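Handout 4, Retail Basics, evening group at Grerumthorpe. Please read it before Thursday.

## 1. Small goods near the till

Snacks in packets are bought mostly without a plan. The customer did not write them on the list, but the hand takes them. In our exercise, the Peltdale shop sells 313 packets in one week, and 145 of these are sold from the shelf beside the till. Calculate the share in percent and bring your answer.

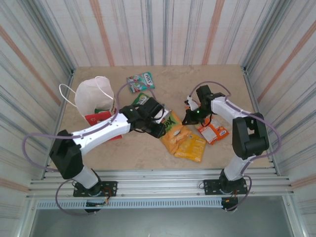
## 2. The counter surface

A counter has two tasks: it must be easy to clean, and it must let the customer see the goods. Very shiny surfaces give reflections under strong lamps. A pale surface with a pattern like marble is a common choice, and small marks are less visible on it than on plain white.
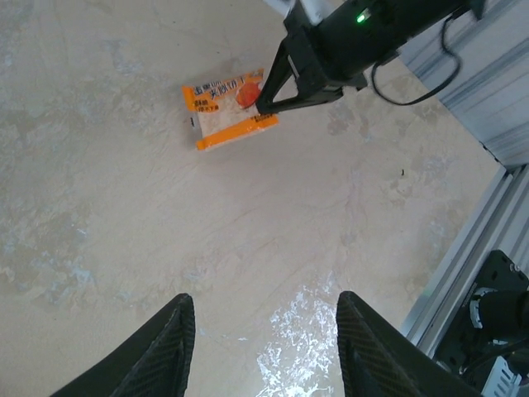 Dark counters look elegant, but they show dust already in the afternoon. In the Cestitden case (reader, page 40) the owner changed from dark to light and had to buy new lamps also. Please note this cost, many students forget it.

## 3. Packing the bag

Heavy goods go first, light goods on top. With a paper bag, open it fully before you begin. Snack bags can stand at an angle against the side.

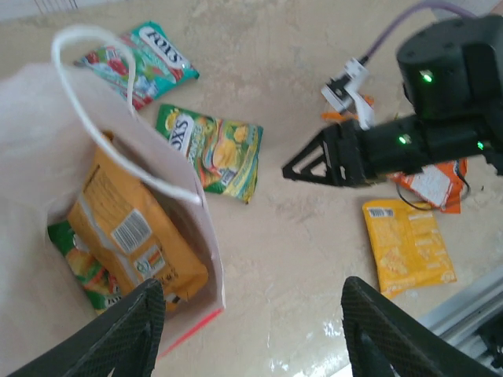

## 4. Homework

Write 300 words about one shop you visit often. Where are the small goods placed, and who can reach them?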